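Lerkdale Table Handling Project
Progress report to the Ollov fund, second period

Summary

The work in this period went mostly into preparing and running the December open day at the Lerkdale workshop. The fund asked for one public showing before the end of the grant year, and that condition is now met. Spending is within the approved budget. One task, the lid trials, is behind plan.

The open day

Doors opened at 10 a.m. and the last group left shortly after 4 p.m. We had up to 700 people through the building, most of them families and staff from the Pilel site. The arm was shown in short sessions, with a break between them to reset the table and answer questions.
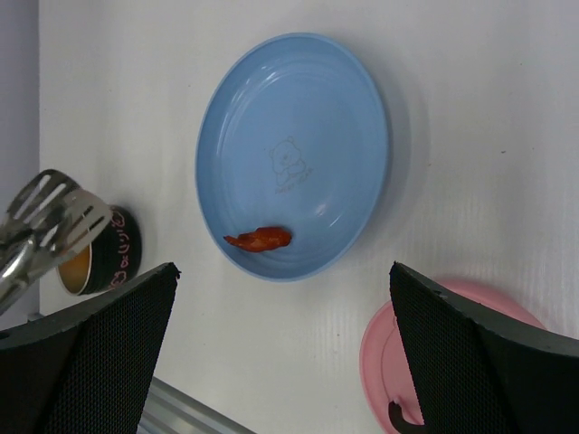
Visitors were told at the start of each session that the arm was running the same program we use in daily trials, at reduced speed. We did not prepare a special routine. The items are ordinary tableware and small pieces of food or play food, chosen so that people could judge the difficulty for themselves. A single orange-red piece lying close to the rim of the blue plate drew more questions than anything else on the table. People wanted to know how the fingers would get at it without pushing the plate. Our answer was that the approach angle matters more than grip force, and that we are still adjusting it.

Over the day the arm made 600 attempts at picking or moving an item, and 543 were completed without help from the operator. The remaining attempts were stopped by the operator or ended in a drop. No item was broken and the emergency stop was not needed.

The thin metal fingers from Wróbel were used for the bowl work. They reach between pieces that lie close together, but they flex under side load, and we would like a stiffer set before the next period.

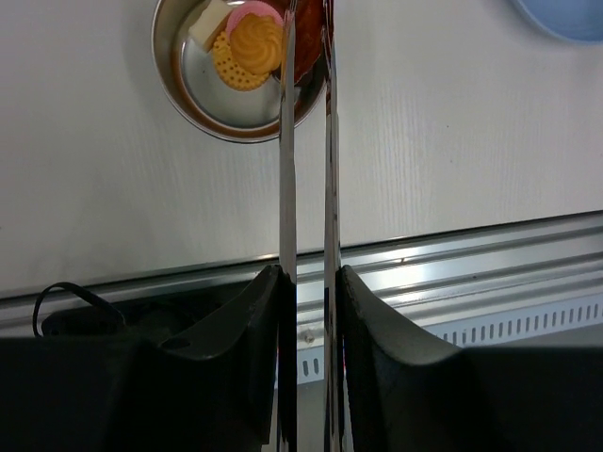

Page last changed: December, 3:40 p.m.

Feedback

We collected 29 written comment cards. Most asked for a larger view of the table, as those at the back could not follow the small items. Several asked whether the arm could wash up. Two complained about waiting times before the first session.

Lid trials 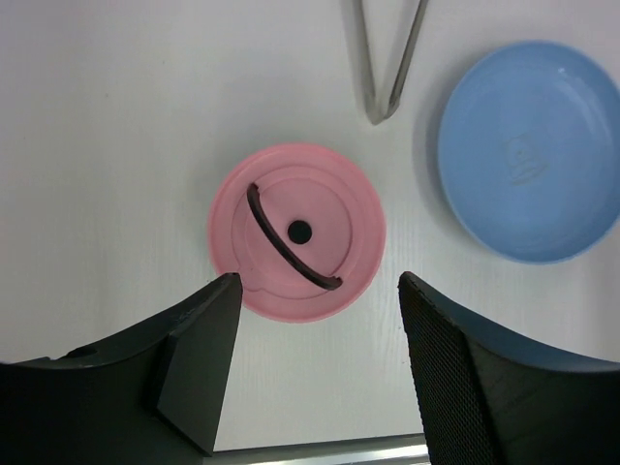 The plan called for lid handling to be finished by the open day. It was not, and we showed it as unfinished work. Picking up a flat, round object from a bare tabletop is slow because the fingers need an edge to close on. The pink lid has a raised outer rim and a curved handle across the middle, and we are testing both as grasp points. The rim is easier to locate. The handle should give a better hold once the angle is right.

Next period

Complete the lid trials and report results for each grasp point.
Order stiffer fingers from Wróbel (covered by the existing equipment line).
Set up a screen for visitors at the Pilel showing.
Send the full trial log to Ollov with the next claim.

We ask the fund to agree to move the lid milestone into the next period. No extra money is requested.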